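Right, thread for the three people who asked how the kitchen arm at Cinusham is getting on. Grab a brew, there's a fair bit of cable talk.

We'd had 972 cycles out of it by Friday and then it started stopping halfway into the cupboard. Same fault every time: wrist joint over its torque limit. Clear it, run again, same again.

My first guess was the gearbox, because I always guess the gearbox and I'm always wrong. Myfanwy Gwynne said "look at your cable" and went off to lunch.

She was right, obviously. I'd clipped it too tight at the elbow when I swapped the gripper in September, so every time the wrist rolled past 90 degrees the cable went taut and the joint had to fight it. The log had been showing it for ages if I'd bothered to read it!

So -- clips off, cable out, new route. I've left a proper loop of slack by the wrist and moved the strain relief further back up the arm. Checked the plug while I was there and one of the screws was barely finger tight. Lovely.

Then re-zeroed the gripper, did the fingers open and shut a few dozen times, and taught the cupboard pose again at slow speed with my hand on the stop button the whole way. 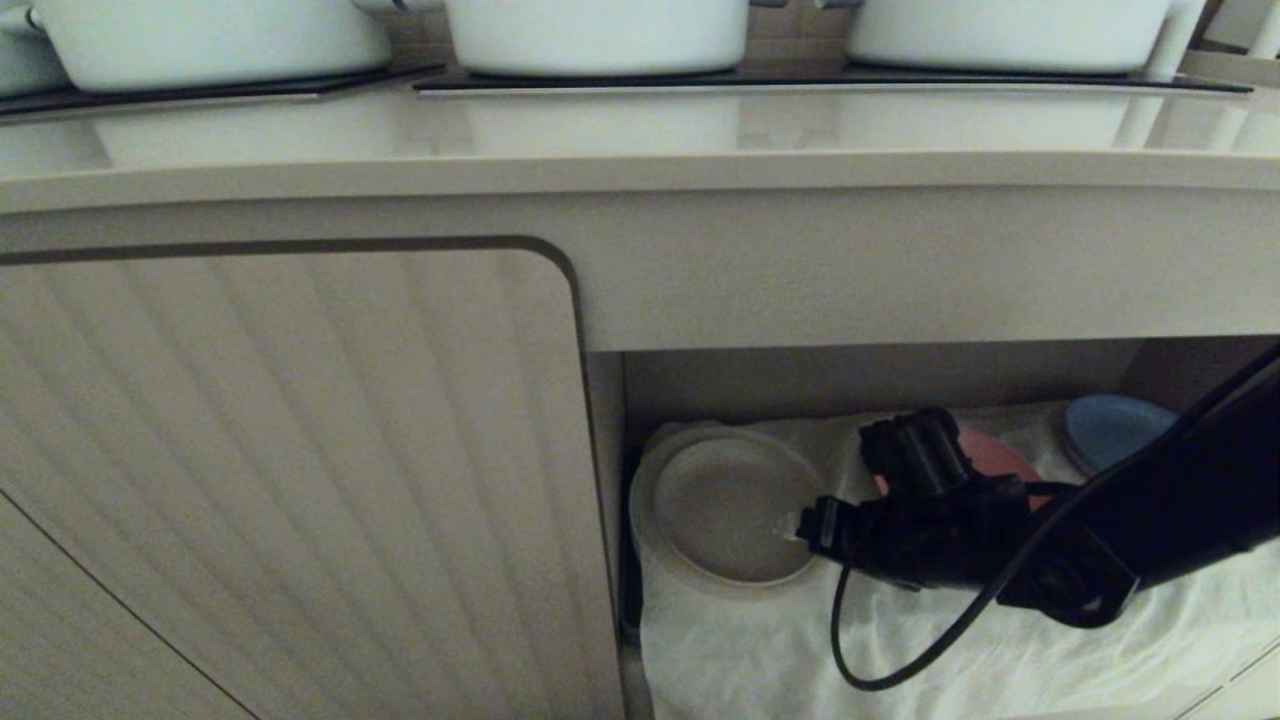 In among the tubs and lids, new cable loop hanging below the gripper.

Only worry now is the loop catching on something low down. Hélène Fehr reckons a bit of braided sleeve would stiffen it up, and she's got a reel of it over at Clarton, so I'll pinch some.

Wrist torque is loads lower on the slow runs. Haven't tried full speed yet -- that's tomorrow's job, after I've ordered more clips. If anyone's got a favourite reusable one that doesn't go brittle, shout.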